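Subject: Re: [cell-upkeep] Plate slipping at the rim after regrease
From: Zyanya Chávez
To: cell-upkeep list
Date: 15th December

Hi Nicanor, hi all,

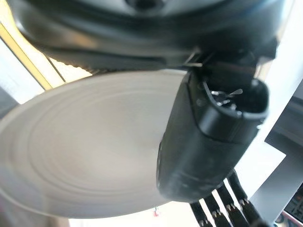 Okay, the slipping plate! I've been fighting the same thing on the dish cell at Derbridge, so I read your message with a lot of sympathy (and a little relief that it isn't only me). My first suspect would be the finger joints, before you touch any of the force settings. On ours the camera sits up at the wrist, so you get a good look at how the plate is being held: the rim goes in behind the black body of the gripper, and you can see the row of silver joints on the fingers underneath, with their little pins. That's the view I use for checking. I park the arm in the hold pose, save a still, and put it next to one I kept from when the cell was behaving. If one joint is out of line with the rest, I start there.

Nicanor Barrera wrote:
> We regreased the hand on the Prastoler cell last week and now it
> loses the big plates on the way to the rack. Small ones are fine.
> Wenceslao wants to turn the grip force up until it stops. I'd like
> to hear from somebody before we do that. Also, how often are you
> all cleaning the finger joints? Our sheet says every 1000 cycles
> and I don't believe it.

Please don't let Wenceslao turn it up yet! We tried that in January and all we got was chipped rims. What fixed ours was a lot duller. I took the fingers off one at a time, wiped the old grease off the pins with a lint-free cloth, and put back a tiny dab, much less than I'd used the first time. The extra had been creeping down to the pads, and a big smooth plate will slide on that long before a small one does. Clean the pads with alcohol too and let them dry all the way before you close the hand on anything.

After that, redo the zero on each finger. I run 8 open-and-close moves with nothing in the hand, then three with the heaviest plate, and only then let it go back to the rack program. Keep a towel on the table for the first few.

About the interval, our counter said 2556 when I last cleaned ours and the joints were gritty, so I wouldn't laugh at 1000. We've gone to doing it every 1000 as well and I grumble about it every time.

One more thing, check the screws where the gripper meets the wrist. Mine had backed out a hair and I only noticed by wiggling it with the power off. Do you have the torque number for those? Ezequiel thinks it's in the Sandoval binder but I can't find the page.

Zyanya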